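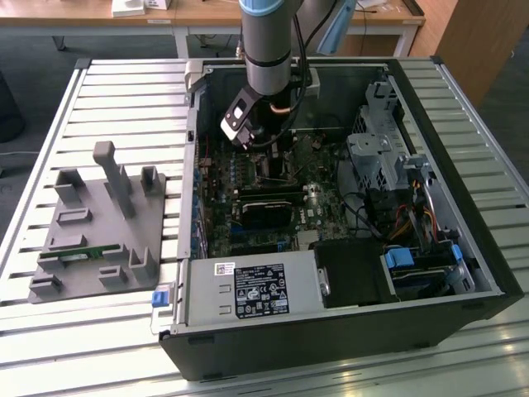

Desktop Teardown and Parts Recovery – Frequently Asked Questions

These are the questions we get most often at the Flisthorpe shop about bringing in an old desktop. If yours isn't covered, use the contact form or ask at the counter.

What kinds of computers do you take?

Office and home desktops, small servers and workstations, in any condition. We don't take laptops, tablets or all-in-ones at Flisthorpe. Those go to our Gautam Street location, which has a separate intake.

Do I need to take anything apart first?

No. Leave the case closed if it is closed. If you have already opened it, put loose screws in an envelope and tape the envelope to the outside of the case. Unplug the power cord and bring it if you have it.

How much does it cost?

Drop-off is free for up to 11 machines per visit. For larger loads, please book a slot so we have shelf space ready. Pickup is available to businesses inside the city limits for a flat $156.

What happens to the hard drive?

Drives come out first, before anything else is tested. You can ask for yours back at drop-off. Otherwise it is wiped and logged in Brorkis, our inventory system, and you can request a certificate with the serial number on it. Drives that can't be wiped are shredded.

Which parts do you keep?

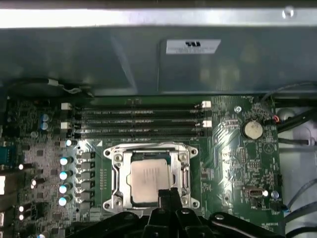

Processors, memory and power supplies are worth recovering from most machines. Memory is the quickest to remove. Push the white latches at both ends of a slot outward and the module lifts free, and once the slots are empty there is more room to get at the processor. The coin-cell battery next to the memory slots comes off the board too and goes in a separate bin. Boards are bench tested with known good memory before we decide whether to resell them. Last year we recovered 2,180 usable parts, nearly half of them memory modules.

Can I buy the parts?

Tested parts are listed on the Didano page of this site every Tuesday. Each listing gives the part number and the test result. We don't hold items, and we don't ship batteries.

Is there a warranty?

Tested parts can be returned within 100 days if they stop working. Parts marked "untested" are sold as is – please read the listing before you order. Keep your receipt, as we can't look up cash sales. 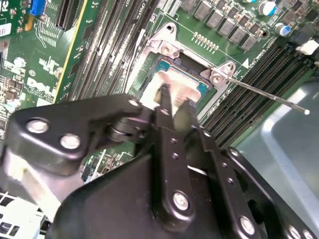 How should I store a processor I bought from you?

Keep it in the plastic clamshell it came in, somewhere dry, until you are ready to install it. Hold it by the edges only. If the clamshell is lost, an anti-static bag inside a small rigid box will do. Don't stack loose processors on top of each other.

Do you install parts?

Not at this time. We can check whether a part is compatible if you bring the model number of your computer.

What if my desktop still works?

Tell us at the counter. Working machines are set aside and may be resold whole after the drive has been dealt with. If you would rather have it broken down for parts, write that on the drop-off form.

When can I drop things off?

Monday through Saturday, 9 a.m. to 5 p.m., at the side entrance. Please don't leave equipment outside after hours – rain gets under the awning.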